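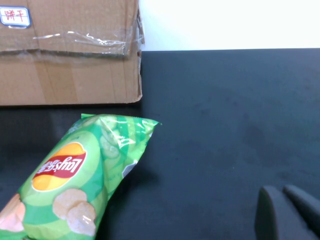
By Lorna Petrakis

The bill that will put every county bridge report online passed the state Senate in October with only two votes against it. It is hard to vote against a bridge report. It is also hard to find anyone in Anitz County who expects the law to fix a bridge.

Anitz has 66 bridges on its books, and 22 of them are rated poor. Residents don't need a website to know which ones. The span at Drelititz has been down to one lane for so long that drivers have worked out their own rules for who goes first. The school bus takes the long way.

Under the new law, inspection reports must be posted within 48 days of being filed. The county has already picked a vendor, Cloreo, to build the site. What it hasn't picked is a way to pay for repairs, and the bill doesn't offer one. An amendment that would have tied the ratings to state money was pulled before the floor vote. Its sponsors say they will bring it back. They said the same thing last session.

Supporters argue that sunlight creates pressure. Maybe so. But the old reports were public too, if you drove to the county office and asked — and the people who did came away with a stack of copies and the same bridge to cross on the way home.

The site is supposed to go live this spring. The Drelititz bridge isn't on the repair list for this year or the next one.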